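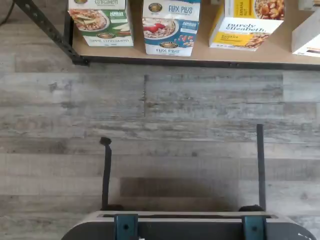
The Grosteck two-finger gripper opens by itself when power comes back after a protective stop, and if it was holding something, it drops it. That is the main thing to know before buying one. It's a shame, as the rest of the unit is good for the money. We have been using it on shelf work, picking breakfast boxes and granola pouches one at a time and putting them back. The job needs a wide opening. With the fingers spread and nothing between them, there is a lot of clear space to bring up to a row of boxes like Apple Cinnamon or Flax Plus, and a box that has turned a little on the shelf can still be picked.

Home Reviews Arms Grippers Software Safety Contact

By Kiri Henare
March

The kit comes as the gripper, one pair of fingers, the wrist cable, a mounting plate and a USB stick with the Clelgate driver. Mounting took less than an hour. The plate fit our arm without shims, and the bolts supplied were the right length. The printed manual is short and mostly clear, with one bad page, which I'll get to.

Clelgate installed on the first try. You set opening width, closing speed and grip force from one screen, and you can save settings by product. I kept one setting for cartons and a softer one for pouches. Both held up well in normal running. Closing is smooth, the position reading repeats, and the unit isn't loud enough to be a problem in a room where people are talking.

In the first test I ran 202 picks with no deliberate stops. The gripper missed 16 of them. Most of the misses were pouches, where one finger pushed the top edge over instead of passing down the side. I don't hold those against the hardware. A slower approach and a lower finger position fixed most of them, and the cartons gave very little trouble. 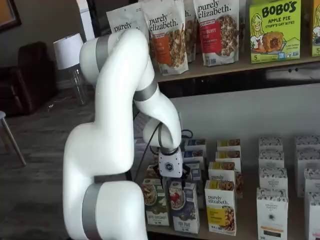
The arm over the lower shelf, with the black wrist cable looping down toward the shelf.

The fault showed up by accident. The arm went into a protective stop with a box of granola in the fingers. The stop itself worked. The arm held still, and so did the gripper, and the box stayed where it was. I cleared the stop from the pendant and restored power to the tool. The fingers opened all the way and the box fell.

I first blamed the cable. The wrist cable supplied with the kit is too long for close shelf work, and the slack hangs where it can catch on the tops of the products. A pull on the connector could have cut power for a moment. I tied the cable back, checked the connector and tried again with an empty carton. Same result. I swapped the cable for one from Uchida with a locking collar, and it made no difference to the drop, although I have kept it on the arm and would recommend it.

The cause is in the startup routine. When the gripper gets power, it runs to full open to find its zero point. It does this whether or not it has something in its fingers, and it does not wait for a command. The manual does cover it, on the bad page, in a table of status light colors. It says "homing at power-up" and gives no warning that the fingers will move.

I then repeated the stop on purpose, with the arm low over a padded tray. The gripper opened on 63 of 63 resets. There is nothing random about it. Any cell that cuts tool power in a stop will see this every time.

For a carton of cereal this means a dented corner. I would be more worried about glass jars or anything held at head height. There is also the matter of hands. After a stop, the usual thing is to walk up and see what went wrong, and with this gripper the fingers can travel their full width while you are doing that. The force in the opening direction is not high, but the fingers are narrow and the shelf post or the next box can be right beside them. 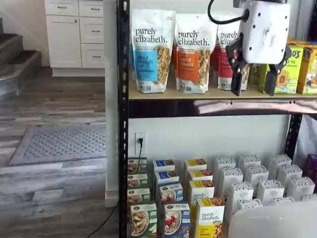

Space is the other part of the problem. In a packed row there may be very little clearance on the outside of each finger, so even if the product lands safely, the opening move can shove its neighbors. In one of my resets over a shelf it pushed two pouches sideways and tipped one off the front. I stopped doing the test over shelves after that.

I wrote to Grosteck and got an answer in 2 days. They said the behavior was by design, and that a setting to delay homing was planned for a later driver. They did not give a date. The reply was polite and I had no trouble reaching a person.

There is a workaround. We changed the cell so tool power stays on during a protective stop and only motion is cut. Whether you can do that depends on your arm and on your risk assessment, and it does nothing for a real power loss or an emergency stop. For those, we now put a tray under the product and keep hands out until the status light is steady.

For comparison, the Cillamach gripper we used before costs more and has a narrower opening. It stays where it is at power-up and waits to be told to home. For shelf picking I like the Grosteck's reach better, but I never had to think about the Cillamach after a stop.

Good: wide opening, easy mounting, clear software, steady grip.
Bad: opens at power-up without warning, cable too long, poor safety notes.

I would hold off on this one for anything heavy or breakable until the delayed homing setting is out. For light cartons, with tool power kept on and the cable tied back, it is usable, and ours is still on the arm.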